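3.2 Paper storage on paired work surfaces

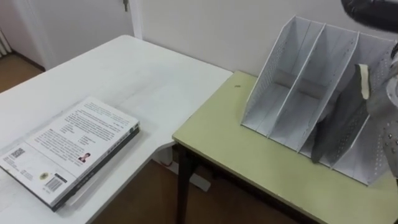

Figure 4. A white desk and a smaller green-topped table placed edge to edge. A grey folder is being lowered into a slot of the perforated file holder; a stack of two books lies on the desk.

The second part of the study concerns how flat paper items are distributed when two work surfaces of different size are joined. In the Punholm office most desks had been extended with a side table of this type, and the two tops were treated by their users as separate zones even where they touched. Following Ekström's coding scheme, each item was assigned to one of two states: filed (held upright by a container) or laid (resting on its largest face). Items leaning against a wall or a screen were coded as laid, which departs slightly from the pilot.

The arrangement in Figure 4 contains both states. The folder is entering a holder on the side table, while the books are laid near a corner of the desk, at an angle that keeps them roughly parallel to its edge. The upper book has its back cover up, with the barcode and QR code exposed. For bound items we recorded cover orientation separately, as a book lying back cover up cannot be identified by title without being handled. Spine legibility was recorded only when the spine faced the seat.

Across the full observation period, 2193 placements were coded, of which 945 were filed. Loose sheets were excluded unless they were clipped or contained in a folder. Märta Ekström coded all placements, and a random subset of 100 was coded again in September by a second reader working from the written definitions. Disagreements were mostly confined to folders that had slid down inside a holder and were no longer upright; these were resolved in favor of the filed state, given that removal still required a vertical pull.

Holder position had a larger effect than holder capacity. When the holder stood on the side table, users tended to file folders and to leave books on the main desk. When it was moved to the main desk, more books were filed, but folders began to collect on the side table instead. The Costano office, where no side tables were in use, showed neither pattern. We take this as weak support for the account given by Fehr, in which the smaller surface is reserved for items whose use has ended, although the account does not explain why books were so seldom carried across.

Surface wear was noted but not analyzed. Scuffs and small marks were present on both types of top, and an early attempt to use them as a proxy for frequency of use was abandoned, as the age of the furniture was unknown. Mixed items that fitted neither state, such as envelopes containing keys or cables, were assigned to the residual category used in the Prullemari inventory and are reported in Section 3.4.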